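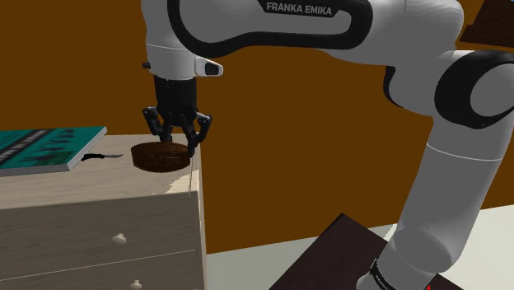 Pale wooden cabinet against a brown-orange wall

I'd been promising myself a trip to the Cernwood open day for years, and this May I finally got there, with my friend Marlene Poirier in the passenger seat and a flask of tea rolling about in the back. Cernwood is a small furniture works on the edge of Hebden, down a lane so narrow that we met a delivery van and had to reverse all the way back to the post box. Marlene directed. We're still friends, just.

They run the tours in small groups and we were put on the 2 o'clock one, which left us time for a bacon roll first (very good, bit heavy on the brown sauce). Our guide was Ermelinda Valente, who has been in the finishing shop for years and talks at a tremendous speed with her hands going the whole time. I loved her. She started us off in the timber store and I could have stayed there all afternoon just for the smell!

The boards sit stacked with thin sticks between them so the air can get through, and each stack has a chalk mark on the end saying when it came in. Ermelinda let us lift a piece of ash and then a piece of oak the same size, and I was surprised how close they felt. Marlene asked whether you could tell them apart with your eyes shut and got a proper lesson on grain, thumbnail and all.

Next came the machine shop, where we had to wear ear defenders and I missed most of what was said. I did catch that the big planer is older than I am. After that it was the bench room, much quieter, and my favourite part of the day. Garnet McKinnon was fitting drawers there, and he'd slide one in, pull it out, take off a shaving you could read a newspaper through, and slide it in again. He let me have a go with the plane. I made a lot of noise and a small dent. He was very kind about it.

The finishing shop is where the arguments happen, apparently. Half the place likes oil and half likes wax, and there's a run of sample boards on the wall with people's initials pencilled next to the ones they prefer. I'm an oil person, I've decided, though I've got a waxed table at home that I'm quite fond of, so don't hold me to it. Marlene wouldn't commit.

And then the seconds shop, oh dear. I'd told myself I was only looking! I came away with a little bookshelf for £246, reduced on account of a knot in one side that I think is the nicest bit of it. It only just went in the car, with Marlene's seat pushed so far forward that her knees were against the glovebox the whole way home.

A few bits if you're thinking of going. Parking is in the field, so wear proper shoes. The tour lasts longer than they say and there's a flight of steep stairs up to the finishing shop, but you can wait below with a cuppa if stairs aren't your thing. The seconds shop takes cards. Tea stops at 4 and they do mean it, as we found when we came down hoping for cake and the lady was already wiping the urn.

Marlene wants to do the pottery at Wosteck next, so I've told her she's driving.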